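About Grajales Computer Repair and Training

Grajales is a computer repair shop and training room in Windton. We fix desktops and laptops for households and small businesses, and we run evening courses for adults who want to learn the trade or just look after their own machine.

The business was started by Efraín Muñoz, who had spent 5 years doing warranty work in Zurnport and wanted to do repairs closer to home. Leidy Cáceres joined as a bench technician and now runs the teaching side. The name comes from the street Efraín grew up on.

What we do

Most of our bench work is ordinary: failed power supplies, full drives, noisy fans, laptops that have had a cup of tea over them. We also build desktops to order. You choose the budget and tell us what the computer is for, and we send back a parts list before anything is bought. If you already own some of the parts, bring them in and we will work around them.
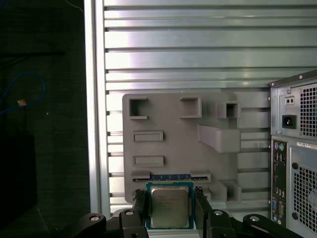 Assessment costs $59, which comes off the bill if you go ahead with the repair. We ring before doing any work that wasn't on the quote. Data recovery is quoted separately, and for badly damaged drives we will refer you to a specialist lab.

Courses

Our main course is Desktop Basics, held over three evenings from 6.30 pm. It covers choosing parts, assembly, installing an operating system and simple fault finding. Tools are supplied. The next intake is in October, and concession places are available – ask Leidy when you enrol.
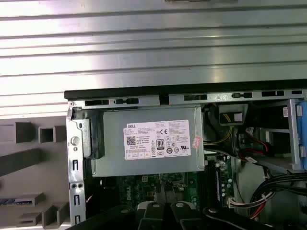
We also run a shorter session on backups and passwords, which suits people who have no interest in opening the case. Local organisations can book it for their own staff at their own premises.

Old equipment

We take unwanted computers at the counter during opening hours. Anything worth saving is wiped, repaired and sold at a low price under our Jerby label, with a 90-day warranty. The rest goes to an e-waste recycler. Please remove your own files first if you can. We don't accept printers or CRT monitors.

Finding us

The shop is at 29 Station Street, Windton, with parking at the rear off the laneway. The training room is upstairs and there is no lift, so let us know when booking if stairs are a problem and we will set you up on the ground floor.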